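L'atelier > Qui sommes-nous

Qui sommes-nous

Oltmont est une école de reliure et de papier marbré, installée au rez-de-chaussée d'une ancienne filature. On y apprend à coudre un livre, à le couvrir, à réparer un dos fatigué, et à s'amuser avec les couleurs sur un bain d'algues (attention, on y prend vite goût !).

Tout a commencé par un cours du soir de 16 places, un mois de février glacial, avec deux presses achetées à la fermeture de l'imprimerie Castellanos. Les presses sont toujours là, et elles servent tous les jours.

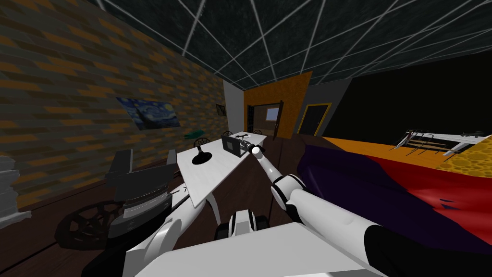

Nos cours

Quatre niveaux, de la couture japonaise pour débutants jusqu'à la demi-reliure cuir à coins. Les groupes restent petits et chacun repart avec ses livres. Le papier vient du moulin Miseck, dont nous aimons beaucoup les vergés un peu irréguliers, et les toiles de chez Plisden.

La bibliothèque

597 ouvrages sur le métier, en consultation libre pour les élèves : manuels, catalogues de fers à dorer, nuanciers anciens. Le fonds s'enrichit sans arrêt, surtout côté papiers dominotés !

Les inscriptions pour la rentrée ouvrent le 25 juillet. Venez nous voir avant, même sans rendez-vous, on vous montrera les travaux en cours.

À lire aussi
Choisir son premier plioir
Le papier à la colle, pas à pas
Tarifs et calendrier des stages

Commentaires

papivole : Est-ce qu'on peut apporter un livre de famille à restaurer pendant le niveau 2 ?

Lise-et-fil : Stage de marbrure fait cet hiver, j'ai encore du bleu sous les ongles et j'ai adoré.

mg3054 : Y a-t-il un parking pas trop loin ? Merci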